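工单：邮件提醒重复发送／重复扣减库存
系统：Banumer 库存与借用登记（自建版）
站点：Ondinville 社区中心
优先级：普通（提交人选的是“灾难”，已下调）
状态：已解决，观察中

提交人描述：
每天早上六点零五分，所有借了东西的人都会收到两封一模一样的催还邮件。有一位住户回信说，第一封他觉得抱歉，第二封他觉得受到了威胁。另外，“可借数量”一栏每晚自己往下掉，活动室的折叠椅现在显示为负数。请尽快处理，或者至少让它掉慢一点。
——Vy Đàm

处理记录一
先看最容易的：是不是有人把自己加进了两个收件组。不是。收件组只有一个，名字叫“所有人（新）”，旧的那个早就删了，只在大家心里还活着。
邮件服务器日志里，同一封催还信确实投递了两次，间隔不到一秒，邮件编号不同。也就是说邮件服务器很无辜，有人让它发两次，它就发了两次。
请提交人提供昨夜的任务日志。

提交人回复：
日志在哪里？我只找到一个叫“log_最终_别删”的文件夹，里面是空的。

处理记录二
日志在 Nullutside 的控制台里，左侧菜单，“系统”下面，“高级”下面，“其他”下面。这个菜单是谁设计的我就不追究了。
已远程取到。昨夜的夜间任务“对账并提醒”启动了两次：
06:05:00 任务启动，读取待处理记录 336 条
06:05:00 任务启动，读取待处理记录 336 条
06:05:41 任务完成
06:05:43 任务完成
两次都很成功，这正是问题所在。
每跑一次，任务会把状态为“借出”的记录从可借数量里扣一遍。旧版有一个“已扣”标记，跑过一次就不再扣。升级之后这个标记还在，界面上也看得见，只是程序不再看它了。所以现在是每天扣两遍，连扣了许多天。折叠椅变成负数，算是它们的抗议方式。

处理记录三
暂停夜间任务。通知提交人：明早没有催还邮件，住户会以为我们转性了，请不必解释。
查任务为什么启动两次。计划表里只有一条。Noguchi 那台旧服务器去年说是已经下线，我 ping 了一下，它回得比新服务器还快。
登录进去，计划表里也有一条，一模一样，连注释里的错别字都一样。
结论：迁移的时候把任务复制了过去，旧的没停。旧服务器在柜子里独自敬业到今天。

提交人回复：
可是旧服务器我们是关了的呀，Floor 亲手关的。

Floor Hoekstra 补充：
我关的是显示器。

处理记录四
感谢 Floor 的坦率，本工单因此少开三天。
旧服务器上的任务已停用，注释改为“请勿启用，问就是出过事”。机器暂不关机，门禁卡的备份还写在上面，这件事我会另开一张工单，心情也另算。
下一步是修数据。流水表里一共有 2,385 条扣减，其中该有的只是一小部分。写了个脚本，按借用单号和物品编号去重，每张借用单只保留最早的一条，其余标记为作废，不做物理删除。先在副本上跑。
副本结果：折叠椅回到正数。投影仪也回到正数。桌游那一类多出一项“其他（大）”，没有人知道是什么，创建人一栏填的是“同上”。

提交人回复：
“其他（大）”是一顶帐篷。创建的时候输入法出了问题。

处理记录五
已在正式库执行同一脚本，执行前做了完整备份，并且真的试着还原了一次备份。这后半句请各站点抄写。
数据库修完，还要和实物对一遍，否则只是把一种错误换成了另一种比较整齐的错误。请站点按货架登记现存物品，登记时注意“位置”一栏要填到层，不要再填“老地方”。

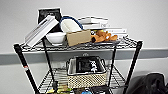 位置编码的规则顺便说清楚，省得再开一张工单。格式是“房间-货架-层”，层号从上往下数，最上面是 1。系统里目前有九种写法表示同一层，包括“顶上”“上面”“上”和一个向上的箭头，对账时会被当成九个地方。像那种黑色的金属网架，每一层单独一个编码，架上的日用杂物登记到层即可，不必细到左边右边；旁边地上的黑色袋子不在任何一层，位置填“地面”，不要因为离得近就算进最下层。货架本身也是资产，要有自己的记录，但类别选“家具”，状态选“不外借”，免得哪天又被夜间任务催还。立柱上有标签的，标签不等于我们的资产编号，请以系统生成的编号为准。

提交人回复：
填好了。有一个问题：如果一样东西一半在第一层，一半垂到第二层呢？

处理记录六
以它的良心所在的那一层为准。
（以上作废，主管说不能这么回。正式答复：以底部受力的那一层为准。）

处理记录七
收到站点登记表，导入时报错 93 行，全部是同一个原因：表格软件把编码“2-3-1”自动认成了日期，存成了二月三十一日以外的各种东西。
处理办法：
把“位置”列的格式设为“文本”，要在填写之前设，填完再设没有用。
已经变成日期的，不要手工改回去，从纸质登记单重新录入。
保存为 CSV 时编码选 UTF-8，否则 Vy Đàm 的姓会在经手人一栏变成两个问号，看上去像系统对她有疑问。
站点重录后再次导入，报错归零。

处理记录八
在新服务器上给任务加了锁：启动前先在数据库里占一个位置，占不到就退出并写一行日志。故意手动连续启动两次测试，第二次正常退出，日志写的是“已有任务在运行，本次跳过”。读起来颇有涵养。
“已扣”标记的判断也补回去了，顺便加了一条数据库约束，同一借用单同一物品只允许一条有效扣减。以后就算锁失灵，第二次扣减也会被数据库当面拒绝。
恢复夜间任务。

提交人回复：
今天早上只来了一封催还邮件。有两个人打电话来问另一封去哪了。

处理记录九
请转告他们，一封足够。
可借数量与实物登记一致，连续两晚无异常。折叠椅仍有一把对不上，系统说在库，现场说没有。经查，坐在前台的那一把就是。已登记为“长期内部借用”，借用人 Floor Hoekstra，预计归还日期他填了“退休”，该字段不接受文字，已改为空。

遗留事项：
旧服务器上的门禁备份迁走之后再下线，下线以拔电源为准，显示器不算。
“其他（大）”改名为“帐篷”，等站点确认里面有没有地钉。
控制台菜单“其他”下面的“其他”，已向 Banumer 提交建议，对方回复说会放进“其他需求”里考虑。

状态改为已解决，观察到十二月。若再收到两封一样的邮件，请在本工单下回复，回复一次即可。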